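Thread on push buttons, and how I sort the loose ones before they go into boxes.

1/ The order from Clirnness came to 197 buttons, mixed, in one bag. Reds, yellows and the metal ones all in together. It's cheaper that way and you find out why when you open it.

2/ I do the sorting on a big brown table with nothing patterned on it. Black threads on a dark bench vanish. On brown they show up well enough. 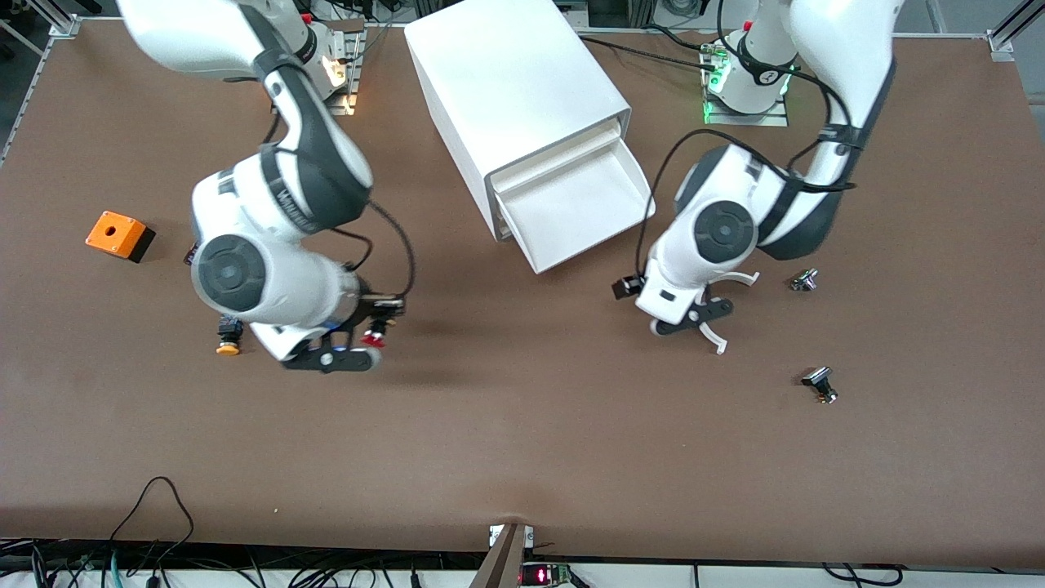 3/ Colour first, then body. Yellow caps on threaded bodies go in one pile, metal ones in another. Don't start with hole size, you'll have every part in your hand twice.

4/ Metal ones roll when they're on their side. Stand them up on the cap if it's flat, or put them straight in the drawer.

5/ The drawer unit is a Trallell. Plain white, no labels on it yet. I was going to print some in September and didn't.

6/ Red is the one to keep apart. On the enclosures I build, red is stop and only stop. A red button that ends up in the wrong tray ends up on the wrong box.

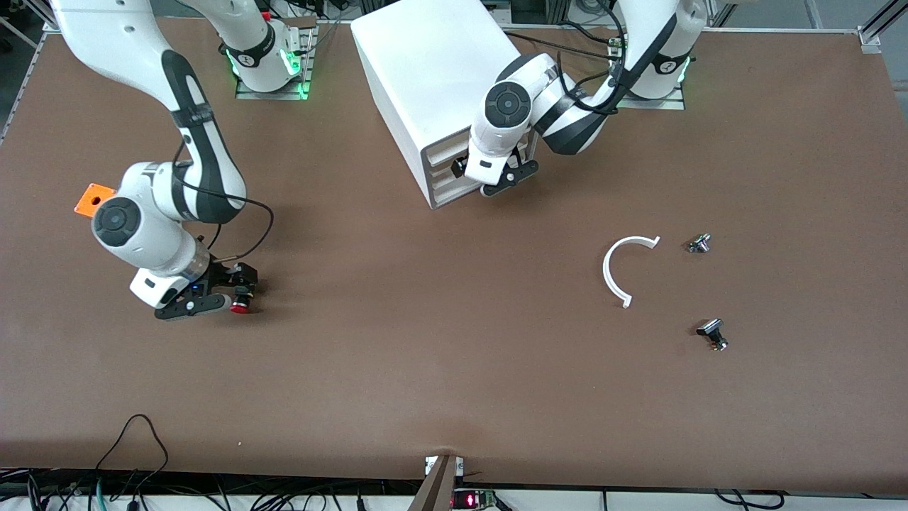

2 min read · 16 posts

7/ Someone asked about enclosures. I use the orange Drelar ones with the hole already in the top. Check the button against the hole before you tighten anything.

8/ Nuts and washers stay with their own button. I had 47 left over from the last batch and still don't know which ones they fit — they're in a jar.

9/ to 16/ are the wiring notes, posting those separately tonight.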